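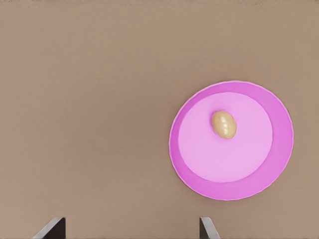
**Dinner plates** are the flat or nearly flat dishes most of us eat a main meal from, and I've been wanting to write a proper entry on them for this wiki for ages. Most reference pages treat them as a footnote to porcelain or to table manners. I think they deserve their own page, so I'm going to wander a bit through where they came from, what they're made of, and how people buy and look after them. Please fix whatever I get wrong!

## Before plates

For a long stretch of the Middle Ages in Europe, plenty of people ate off a trencher, a thick slice of stale bread that soaked up the juices. You could eat it afterward, or it might go to the poor or the dogs. Wooden trenchers came along too, some square with a little hollow in one corner for salt. I made bread trenchers once for a history dinner with my friend Isabelle McIntyre and I can report that gravy gets through faster than you'd like (use a dense rye, and bake it days ahead).

Metal came next for people with money. Pewter was the everyday choice in a lot of well-off homes, silver if you were really showing off. Pewter scratches easily and older pewter often had lead in it, so please don't eat off the antique ones, however pretty they look on a dresser.

## Ceramics take over

China had been making true porcelain for centuries before European potters worked out how to do it. The breakthrough in Europe came at Meissen, in Saxony, in the early 1700s. England went its own way with creamware and later bone china, which has bone ash mixed into the clay. Once factories could print patterns by transfer instead of painting each piece, decorated plates got cheap enough for ordinary kitchens, and that's how so many families ended up with something blue and white in the cupboard.

## What they're made of

The main kinds you'll run into today:

- **Earthenware** — fired at lower heat, porous under the glaze, chips fairly easily
- **Stoneware** — heavier and tougher, fired hotter
- **Porcelain and bone china** — thin, hard, and lets a bit of light through
- **Tempered glass** — light and stackable, though it can go off like a firework when it breaks
- **Melamine** — a hard plastic that's great outdoors and should stay out of the microwave

There's enamel too, which is glass fused onto steel. Campers love it. Brittany Sandhu, who started our tableware pages, wants it to have an article to itself, and I'm happy to leave that one to her.

## Size and shape

American dinner plates tend to run ten to twelve inches across, and older ones are often smaller. If you've ever inherited a set and found it looks like salad plates, that's why. Bigger plates can also be a real pain in older kitchens, where they won't fit in the wall cabinets with the door shut. Measure the inside of the cabinet first. I didn't, and I had five plates living on top of the fridge for a year.

The flat or sloping border is called the rim, and the part that holds the food is the well. Plates with no real rim are called coupe plates. They look modern and give you more usable space, but saucy food has a way of sliding toward your lap. Turn a plate over and you'll usually find a raised ring, the foot, which keeps the glazed bottom off the table. An unglazed foot can scratch whatever is stacked under it.

## Color

White is the default in restaurants, partly because replacements are easy to match. At home people are much braver. Solid colored dinnerware got hugely popular in the United States in the 1930s, when mixing colors at one table was part of the fun, and it has never gone away completely. Pastels come back every couple of decades or so.

There has been some research into whether plate color changes how food tastes or how much of it we eat. The findings are mixed, and I wouldn't repaint your life over them. I just like my eggs on something cheerful.

## Care

Most modern plates are fine in the dishwasher. The exceptions are anything with gold or silver trim, anything hand-painted over the glaze, and most older pieces. Metal trim will also spark in a microwave.

Those gray lines that look like scratches are usually metal left behind by knives and forks. A paste of baking soda and water shifts the light ones, and a mild powdered cleanser gets the rest. Fine cracks in the glaze are called crazing, and a badly crazed plate is better hung on a wall, as food and moisture can get into the cracks.

For stacking, put a paper towel or a circle of felt between the good ones. Old flannel pajamas work too, cut up with pinking shears so they don't fray.

*Last revised 2021-09-14. The section on plate marks and backstamps still needs writing.*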